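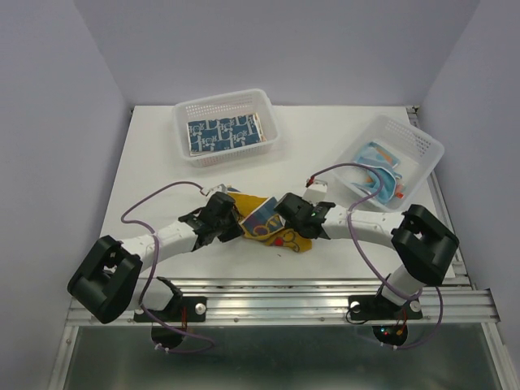 Folding printed scarves and thin cloths for basket storage – fold size, order, creasing

Forum: Laundry and Linen Care
Started 18 May 2021

seamgauge
I'm trying to settle on a fold for a drawer's worth of printed cloths. They are all thin and slippery enough to lose a fold if you look away. Current setup is two white perforated baskets on a white table, one for folded pieces and one for pieces still to do, with the cloth being folded at the front between them. The blue one with the big pale lettering is done and in the left basket. The mustard one is partway.

Two questions.

1. Fold in thirds or in halves? Halves are faster but the stack ends up wider than I'd like at the base of the basket.
2. Print in or print out? I have been leaving the print out so I can tell pieces apart without lifting them.

Baskets are the small Varkik ones with the rounded corners. I don't want to buy anything else.

plainhem
Thirds. Halving a square twice gives you a quarter-size square with one corner where all the layers meet, and that corner is always thicker. Stack ten of them the same way and the pile leans. Thirds in both directions spread the thickness out better.

If you must halve, rotate every other piece by a half turn when you put it down.

oxbow_linen
Disagree on thirds for anything slippery. A third has a free edge lying on top of the fold with nothing holding it. It slides the first time you move the basket. With halves the raw edge lines up against the fold and you can see if it's square.

Print out is fine for storage out of the light. If the basket sits on an open shelf near a window, print in. Dyes on cheap blues go first.

plainhem
The free edge only slides if it's on top. Turn the packet over when you set it down and the weight of the cloth holds it.

seamgauge
Tried both on the blue. Thirds and turned over held when I carried the basket across the room. The halved version opened at one side.

Shelf is inside a closet, so light isn't an issue.

874rinse
Since you've got the unfolded one bunched in a corner of the other basket: how long do they stay like that? The light blue with the orange would be my first concern, well before fold geometry. Thin cloth left crumpled takes a set and then you are folding over creases that don't agree with the fold lines. I lay mine flat over a chair back straight from the rack and fold within the hour. No waiting basket at all.

seamgauge
Minutes, usually. It's a holding basket while I work, they don't live in there.

874rinse
Then ignore me. I'd still put them in loosely draped over the rim if there's space, and there is space, half that basket is bare.

oxbow_linen
Draping over the rim puts a line across the cloth where the rim is. On a rim like that it's a soft line but it's there. Bunched for five minutes is less harm than draped for an hour.

874rinse
Not for five minutes, no. I said loosely.

tallstack
Question about the mustard. You've got a portion turned over with the blue-gray panel facing up and the rest of the yellow running back behind it. Are you folding from the front edge toward the back, or from the side? I find that cloths with a bordered panel want to be folded on the border, whatever the arithmetic says. The border gives you a straight reference. Then you adjust the other folds to suit.

seamgauge
I was going for equal thirds and the border landed wherever. Will try folding to the border.

plainhem
Folding to the border gives unequal packets. If every cloth has a different border you end up with a different size for each one and no stack.

tallstack
Only if you treat the border as the final edge. Use it for the first fold to get things square, then bring the second and third folds to a fixed width. I use a piece of card cut to the finished size. Lay it in the middle, fold the sides over it, fold the ends over it, slide it out. Every packet matches and it takes no measuring.

oxbow_linen
Second the card. I cut mine from the back of a Firkero shirt box, it has a smooth face on one side and the cloth doesn't drag when you pull it out. Corrugated card catches.

There was an older thread on this by someone using the lid of a Steyn biscuit tin. It works but the rolled edge leaves a mark on silk.

seamgauge
Card is a good idea. What clearance do you leave between the packet and the basket wall?

oxbow_linen
A finger on each side. Any tighter and you can't lift one out without dragging the ones next to it. Perforated walls also snag loose threads, so check hems before they go in. A liner of plain paper solves that if it's a problem.

tallstack
Agree on the finger. I'd skip the liner, the holes are the point of that kind of basket. Cloth that goes in slightly damp has some chance of airing.

874rinse
Cloth shouldn't go in slightly damp.

tallstack
Correct. It does anyway.

knotweed_2
Arriving from the Rarnaline storage thread, where post 866 recommends filing cloths upright instead of stacking. For thin prints I'd do that. Fold to a strip, fold the strip in thirds, stand it on edge. You see every pattern from the top and the one at the bottom isn't carrying the rest. Question 2 mostly goes away.

plainhem
Upright needs the basket close to full. With 2 or 3 pieces in it they fall over.

knotweed_2
True. A bookend or a folded towel takes up the slack until it fills.

seamgauge
I have enough to fill one basket and part of the second. Plan is: first fold to the border where there is one, card for width, thirds, upright in the first basket, flat in the second. Will report back in June when they've been in the closet a while and I can see which ones have creased.

oxbow_linen
Put the same cloth in both ways if you have duplicates. Otherwise you're comparing fabrics – the method won't come into it.

seamgauge
I have one pair that match. Noted.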